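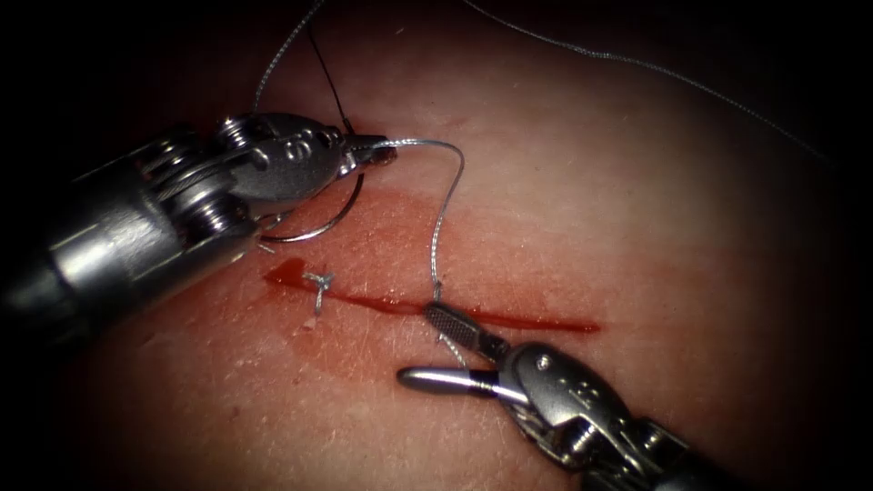 How long does it take before a sourdough starter is ready to bake with?

Mine took 9 days, and then another loaf or two before I'd call anything that came out of the oven bread. The packet of flour said four. I don't know who at the flour company has a kitchen that warm, but I'd like to move in.

26 Nov 2021

So this all began in August, when I moved to Tevwood and found out that the only bakery on my side of town closes at noon. I am not a person who is dressed by noon on a day off. I'd put off sourdough through all of last year while everyone I knew was posting their loaves, and I was pretty smug about that, and now look at me, feeding a jar before I feed myself.

The first batch I made with plain white flour from the supermarket. It bubbled like crazy on day two (I ran around telling people!) and then went completely flat and smelled like nail polish remover. I nearly threw it out. A reader of this blog wrote to say keep going, pour off most of it and feed it again, so I did, with a spoonful of rye mixed in this time. I use the Ondilico dark rye now because it comes in a small bag and doesn't sit around getting stale. By the end of the week the jar was doubling every time and smelled more like yogurt. 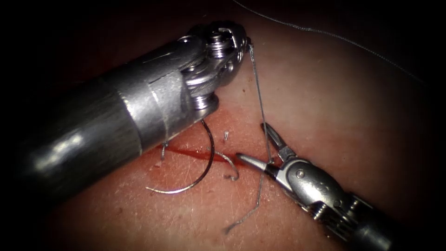
My routine, if you want it, is 100 grams of flour and the same of water, once a day if the jar lives on the counter and once a week if it lives in the fridge. Mine lives in the fridge. I take it out the night before, feed it, and leave it on top of the boiler cupboard with a rubber band around the jar to mark where it started. If it's well past the band by breakfast I mix the dough. If it isn't, I make pancakes and try again.

The oven has been the bigger problem. It runs cold, and for weeks I was getting these pale, sad, gummy things with a crust like cardboard. I finally bought a secondhand cast iron pot over in Drudmont, heavy enough that I regretted taking the bus, and that fixed the crust on the very first go. The bottom still catches a little, so I slide a baking tray onto the shelf underneath.

Next up is the seeded loaf from the Sakalauskas bakery handout, the one with caraway and a whole cup of cold porridge in the dough. I've got the oats soaking already - I'll post the recipe once I've made it twice.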